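プレスリリース
2020年6月25日(木)

Irkeck、会議室の「音」を整える新サービス「Tokden」の受付を始めます

こんにちは、オフィスの内装と音まわりの仕事をしているIrkeckの代表です。プレスリリースというと、もっとかしこまった文章で書くものだと思うのですが、前に一度「当社はこのたび」から始まる文章を書いてみたら、取引先の方から「誰が書いたのかと思いました」と笑われてしまいまして、今回はいつもの調子で書かせてもらいます。少し長いですが、お茶でも飲みながら読んでもらえたらうれしいです。

さて本題です。会議室の響きを測って、壁と天井と床を手直しして、もう一度測ってお渡しする。これをひとまとめにしたサービスを「Tokden(トクデン)」という名前で始めます。受付は本日からです!

会議室の音の相談って、最初から「音で困っています」と言って来られる方は意外と少ないんです。たいていは「会議が疲れる」「なんだか話が伝わらない」「电話会議のときに相手から聞き返される」という話から始まります。マイクを買い替えた、スピーカーも買い替えた、それでもだめだった、と。それで現場にうかがって、部屋の真ん中で手をぱんと一回たたくと、びぃんと返ってくるんですね。ガラスの間仕切り、つるつるの壁、硬い床、何も貼っていない天井。見た目はすっきりしてかっこいいのですが、音にとっては逃げ場のない部屋です。

マイクは人の声だけを拾ってくれるわけではなくて、壁に当たって戻ってきた声も一緒に拾います。だから機械をいいものにしても、部屋が響いていると、響きまできれいに届いてしまう。ここをお客さまに説明するのに、わたしはいつもお風呂場の話をします。お風呂場で歌うと気持ちがいいですよね。でもお風呂場で見積もりの打ち合わせをしたいかというと、したくない(笑)。

離れた場所にいる人と画面ごしに話す会議が増えて、この春から音についてのお問い合わせがぐっと増えました。これまでは内装工事のついでに「音もちょっと見ましょうか」という形でお受けしていたのですが、音だけお願いしたい、工事は小さく済ませたい、というご希望が続きまして、それならきちんと名前をつけて独立したサービスにしよう、ということになったわけです。

Tokdenの流れを説明しますね。

まず、お問い合わせをいただいたら、部屋の寸法と写真を送ってもらいます。図面があれば助かりますが、なくても大丈夫です。巻き尺で測った縦、横、高さをメールに書いてもらえれば、それでだいたいの見当はつきます。写真は四隅から一枚ずつ、それと天井を一枚。椅子や机は片づけずに、ふだん使っているままで撮ってください。椅子の張り地ひとつでも響きは変わるので、ふだんの姿を見せてもらうのがいちばんです。

次に、測定にうかがいます。スピーカーから音を出して、席ごとに響きの長さを測ります。測定のあいだは少しうるさいので、お隣の部署にはひとこと声をかけておいてもらえるとありがたいです(以前、お隣が面接中だったことがあって、あれは本当に申し訳なかった)。空調は一度つけた状態で、もう一度は止めた状態で測ります。会議室の聞き取りにくさは、響きよりも空調の音のほうが悪さをしていることもあるんです。そういうときは、そのとおりお伝えします。吸音パネルを売りたくて行っているわけではないので、空調の吹き出し口の調整で済むなら、それで済ませましょう。

測定の結果は、紙でお渡しします。グラフも載せますが、グラフだけ見せられても困りますよね。わたしも最初に音の勉強をしたとき、右下がりの線を見せられて「で、これはいいんですか、悪いんですか」と聞いて先生に苦笑いされました。なのでTokdenの報告書では、席の配置図に「ここは聞き取りやすい」「ここは語尾が消えやすい」と言葉で書き込みます。社内で回覧するときも、そのほうが話が早いと思います。

そのあとが手直しです。使うのは、壁に掛ける吸音パネル、天井から吊る吸音材、厚手のカーテン、それから床のタイルカーペット。全部を使うことはあまりなくて、部屋によって組み合わせを変えます。ガラス張りの部屋なら、向かい合う面の片方だけにパネルを入れるだけでもずいぶん落ち着きます。パネルは壁に金具を留めて掛ける方式なので、賃貸のオフィスでもご相談ください。壁に穴を開けられない場合のための、自立するタイプも用意しました。

パネルの表面の布は、テキスタイルの会社であるThibodeauxさんにお願いしています。色は全部で67色。これ、多すぎるかなと思ったのですが、絞ろうとするたびに「いや、この色は残したい」という声が社内から出てきて、結局そのままになりました。灰色だけでもずらっと並ぶので、選ぶときは見本帳を明るい窓ぎわと蛍光灯の下の両方で見てくださいね。同じ灰色でも、青っぽく見えたり茶色っぽく見えたりします。

会社のロゴの色に合わせたい、というご希望もよくいただきます。できます。できるのですが、壁一面を濃い赤にしたいと言われたときは、一度だけ引き止めることにしています。会議室は座っている時間が長い部屋なので、正面の壁は落ち着いた色にして、背中側や入口の脇に好きな色を持ってくると、長い会議でも目が疲れにくいです。もちろん最後はお客さまのお部屋ですから、それでも赤がいい!ということでしたら、喜んで真っ赤に仕上げます。

測定に使う仕組みのことも少しだけ。席ごとの結果をまとめるソフトは「Sita(シタ)」といって、これは自社で作りました。以前は測定した数字を表計算ソフトに手で打ち込んでいて、事務所に戻ってから夜までかかることもあったのですが、Sitaができてからは現場でそのまま図にできるようになりました。お客さまの目の前で「いま座っていらっしゃるその席が、いちばん聞こえにくいです」とお伝えすると、たいてい「やっぱり!」という反応が返ってきます。毎週その席に座っている方の感覚は、機械に負けないくらい正確だなと思います。

Sitaを作るにあたっては、これまでに測った742室分の記録を入れました。細長い部屋、正方形の部屋、柱が真ん中にある部屋、元は倉庫だった部屋。形の似た部屋の記録を引き出して、前はどう直したかを見ながら相談できるので、打ち合わせがとても楽になりました。お客さまのお名前が分かる情報は外してありますので、その点はご安心ください。

料金の話もしておかないといけませんね。測定と報告書だけのご依頼もお受けします。手直しの費用は部屋の大きさと材料で変わるため、測定のあとにお見積もりをお出しします。お見積もりを見てから、今回はやめておきます、でもまったくかまいません。報告書はそのままお手元に置いて、ご自分たちで家具の配置を変えるときの参考にしてください。本棚をひとつ壁ぎわに置くだけで変わる部屋もあります。

受付の枠について。測定にうかがえる人数に限りがありまして、最初の期間は84室までとさせていただきます。お申し込みの順にご連絡しますが、部屋の数が多い会社さんの場合は、まず代表の一室を測って、そこから先の進め方を一緒に決めるやり方をおすすめしています。
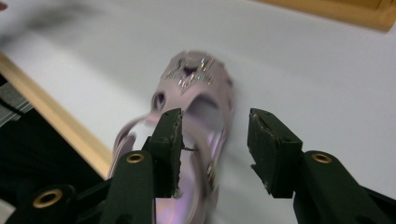
それから、ひとつの会社で複数の部屋をお持ちの場合、全部の部屋を同じ仕様にする必要はありません。十人以上で使う部屋と、二人でちょっと話すための小部屋では、必要な手当てがまるで違います。小部屋は響きよりも音漏れのほうが気になることが多いですし、音漏れは吸音パネルでは止まりません。ここはよく誤解されるところなので、少し強めに書いておきます。吸音は部屋の中の響きを減らすもので、隣に聞こえないようにするのは遮音という別の工事です。人事の面談に使う部屋のご相談では、まず扉の下のすきまを見せてもらっています。あのすきま、声がよく通るんですよ。

工事の時間ですが、パネルを掛けるだけなら、その部屋を使わない半日をいただければ終わることがほとんどです。天井の吊り材を入れるときは、脚立を立てる都合で机を一度動かします。動かした机は元の場所に戻しますが、配線がたくさん生えている机(あの、足元がスパゲッティみたいになっているもの)は、事前に写真を撮らせてください。どれがどこにつながっていたのか、あとで分からなくなるのがいちばん怖いので。

手直しのあとには、もう一度同じ席で測ります。前と後の結果を並べた紙をお渡しして、そこまでがTokdenです。思ったほど変わらなかった席があれば、その席のぶんは追加の費用なしで調整にうかがいます。パネルの位置を少しずらすだけで変わることもあるので、遠慮せずに言ってくださいね。

ショールームには、響きを直していない部屋と直した部屋を隣どうしに作りました。同じ寸法、同じ机で、違うのは壁と天井だけです。両方で同じ文章を声に出して読んでみてもらうと、説明が要らなくなります。見学は予約制で、一度に一組ずつのご案内です。窓を開けてお迎えしますので、外の車の音が入ることがありますが、比べていただくときは閉めます。パネルは11種類の大きさを実物で置いていますから、ご自分の会議室の壁を思い浮かべながら、手で触って選んでみてください。

取材のご希望もお待ちしています。ショールームの撮影、測定の様子の録音、どちらも対応できます。録音の方はぜひ二つの部屋の両方で録っていってください。記事を書かれる方には、報告書の見本もお送りします。

■ サービスの概要
名称:Tokden(トクデン)
内容:会議室の響きの測定、報告書の作成、吸音の手直し、手直し後の再測定
対象:オフィスの会議室、応接室、研修室
測定ソフト:Sita(自社開発)
パネル表面の布:Thibodeaux 全67色
受付:本日より、84室まで

■ お問い合わせ
Irkeck Tokden担当
ショールームの見学、測定のお申し込み、取材のご相談は、当社ウェブサイトのお問い合わせフォームからお願いします。件名に「Tokden」と入れてもらえると、担当にまっすぐ届きます。お返事はわたしか、測定の担当からお送りします。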